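Putting the Fan in the Bag: our term project report
by Soo-ah Ko

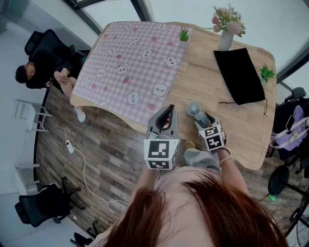

Page last changed: Monday, January 22, 2024

3 comments

So the short version is that Luminița Bratu and I spent a whole term teaching a computer how hands pack things into bags, and I've come out of it with very strong feelings about drawstrings.

The longer version starts with our project proposal, which we called Plemau (it was the only name we both liked that wasn't already taken in the shared folder). The idea was to record people doing small tidying jobs with a pair of hand-held grippers, then use those recordings to train a policy that a two-armed robot could run later. You do the job yourself, squeezing the grippers open and closed, and the marker cubes on them let the software work out where each one is and which way it's pointing. No robot needed for the recording part, which was great for us because the lab's arms were booked solid until April!

We picked the fan-and-pouch job after a fair bit of arguing. Luminița wanted to fold cloth. I wanted something with a hard object and a soft object together, because I figured that's where two hands really matter — one has to hold the bag open while the other puts the thing in. A little handheld fan and a flat black pouch seemed perfect. The fan has a round head and a skinnier handle, so you have to decide which end goes first, and the pouch just lies there like a pancake until you get a jaw under the top layer of fabric. We dressed the table up a bit too, with the pink gingham cloth (bears and bunnies, my favourite part of the whole project) and a vase of flowers, so the training footage would have a bit of colour and clutter in it.

Recording was way more tiring than I expected. You sit there with both arms out over the table and after twenty minutes your forearms are absolutely cooked. The left gripper was the worse one for me because I'm right-handed and I'd keep closing it too early and pinching both layers of the pouch at once. We swapped every half hour, and whoever wasn't recording kept the log, which was a spreadsheet with a column for the take, a column for whether we'd keep it, and a column for swearing (kidding, it was called "notes").

We ended up with 544 takes. Of those we threw out 117, mostly for one of these:

- a marker cube turned away or got covered by a sleeve, so the tracking jumped
- the fan was dropped and we grabbed it with our fingers out of habit
- the drawstring got caught in a jaw and the whole pouch came along for the ride

That last one drove me up the wall. The cord on the pouch is really thin and it goes wherever it likes, and if it's lying across the opening you're done before you've started. Halfway through we made a rule that the cord had to trail away from the opening at the start of every take. Luminița thought that was cheating a bit and she's probably right. If I did it again I'd record a separate batch with the cord in bad spots on purpose, so the policy would learn to move it first.

Processing took longer than recording. We used Trosora for lining up the gripper positions with the video, and it was fine once we'd sorted out the calibration — but we had the size of the marker squares entered wrong for the first 139 takes, so everything in those came out at the wrong scale and the jaws looked like they were hovering over nothing. We fixed the number and reran the lot overnight. Please measure your markers with a proper ruler. Please.

As for results, we only got two afternoons on the real arms. The trained policy picked up the fan reliably by the handle and was pretty hopeless at picking it up by the head. It could get the pouch open if the fabric had a bit of a wrinkle in it. Totally flat, it would poke at the cloth and give up. We never got a full pack from start to finish with the cord in the way, and I've put that in the report table as a fail instead of leaving it out.

What's next: Luminița is carrying on with Plemau next term and wants to try a stiffer pouch and shorter takes. I'm moving over to the gripper side of things, because I'd love to make the jaw tips thinner so they can slide under fabric. The log and the cleaned takes are in the class folder under both our names, and the wrong-scale ones are in there as well, in a subfolder called DO NOT USE.

Share 2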